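Freelance display reviewer wanted (monitors, mostly, and the odd laptop screen)

Posted 27 October 2019

Hi! I run Flusell, a small site that does long, nerdy reviews of monitors, and I need a second pair of eyes. I've been writing almost everything on it myself, and the pile of boxes in my hallway is now taller than I am. So I'm looking for one freelance writer to start as soon as we can agree on dates, with a second spot possibly opening up in March.

If you've never seen the site, we do desktop monitors first, portable screens second, and a laptop panel now and then when a reader begs for it. No phones, no TVs (I get asked a lot, and the answer is still no). The reviews are long. Readers come to us after they've already watched three videos and still can't decide, so they want the stuff the videos skip: how the stand behaves when you type hard, whether the menu button is reachable, what the screen looks like at the brightness you'd really use at night.

What you'd be doing

You'd get one monitor every two weeks or so, shipped to your door with a return label. You live with it, you measure it, you write it up. I'm looking for 1000 words at the very least, and most reviews end up a good bit longer than that. I'll edit, I'll ask annoying questions in the margins, and then it goes up under your name.

First on the list is the Movero ultrawide, which I've been promising people all summer. After that there's a pair of Luo office monitors that I'd like compared side by side, and then we'll pick together. If there's something you're dying to test, tell me! I'm easy to talk into things.

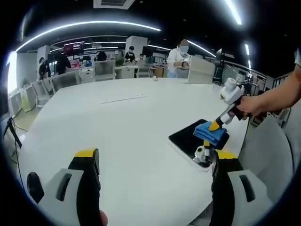
A tablet on the white table.

What I'm paying

It's 300 dollars for a full review and a smaller fee for short news pieces, which we'd settle one at a time. I pay within two weeks of the piece going live, by bank transfer or check. You don't have to buy anything to review it, and you don't get to keep the review units either – they go back where they came from. There are no affiliate bonuses and no cut of ad money, so you'll earn exactly the same whether you love a monitor or tell everyone to stay away from it. Please do tell them to stay away when that's what you think.

Who I'm hoping to hear from

Someone who writes the way they talk and notices small things. You don't need a journalism degree or a big following. You do need a desktop computer with a decent graphics card, a room you can make properly dark, and enough desk for a 34-inch screen plus whatever you normally use.

I'd love it if you already knew your way around a colorimeter. If you don't, I can lend you one and walk you through our test routine over a video call. It takes an afternoon, and the first time is a bit boring, I'll admit. We use the Ivitz test patterns for uniformity and gray levels, and I'll send you the files along with my spreadsheet. The spreadsheet is ugly but it works.

You'll also need to take your own photos. A recent phone is fine. I care a lot more about sharp, evenly lit shots of the ports and the stand than about moody pictures with colored lights behind the desk.

You have to be in the US, only on account of shipping. Sending big panels across borders got expensive fast last year and I'm not doing that again.

How to apply

Use the contact form and put "reviewer" in the subject line. Send me two things. One is a sample of up to 900 words about any screen you own right now, even if it's a cheap one (cheap ones often make better samples, if you ask me). The other is a few lines about your setup and how much time you have in a normal month. A resume is optional, and I probably won't read past the first page.

Please don't send a sample that's mostly a spec sheet. I can look up the refresh rate! Tell me what bugs you about the thing, what you'd miss if it died tomorrow, and who you'd talk out of buying it.

I read everything myself, so give me two weeks to answer. If I like your sample, I'll set up a short call and then offer you one paid trial review at the full rate. After that we both decide if we want to keep going.

Questions are welcome through the same form. Put "question" in the subject line and I'll usually get back to you in a day or two.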